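**Plallero bread knife, 20 cm blade**

The Plallero is a knife for people who bake at home and want to cut a fresh loaf without pressing it flat. The blade is serrated and has a small curve, so the last part of the crust is cut with the same stroke. We tested several handles before we chose this one, and we have kept the same shape for 12 years.

- Blade: 20 cm, stainless steel
- Handle: beech, oiled, in natural colour or dark grey
- Weight: 400 g with the cover
- Made in our workshop in Lemovcombe

Please wash the knife by hand and dry it immediately. The dishwasher will make the handle grey and rough, and this damage is not covered by the guarantee. For sharpening, you can send it to us at any time of the year, but in October the waiting time is longer because of the holiday orders.

The knife is good also for filled rolls, tomatoes and soft cakes. For a sandwich, hold it lightly and let the teeth do the work.

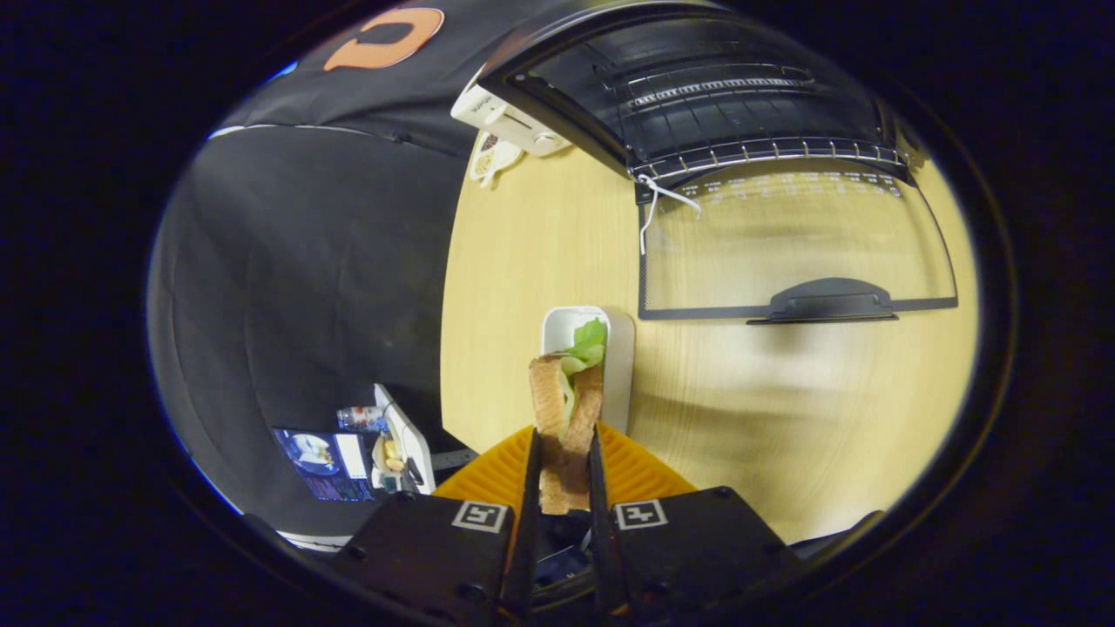 Adomaitis writes that the grey handle is more comfortable than the old one, but the cover is too tight in the first weeks and should be a little wider. We have passed this to the workshop. The cover can also be ordered separately, in the same two colours.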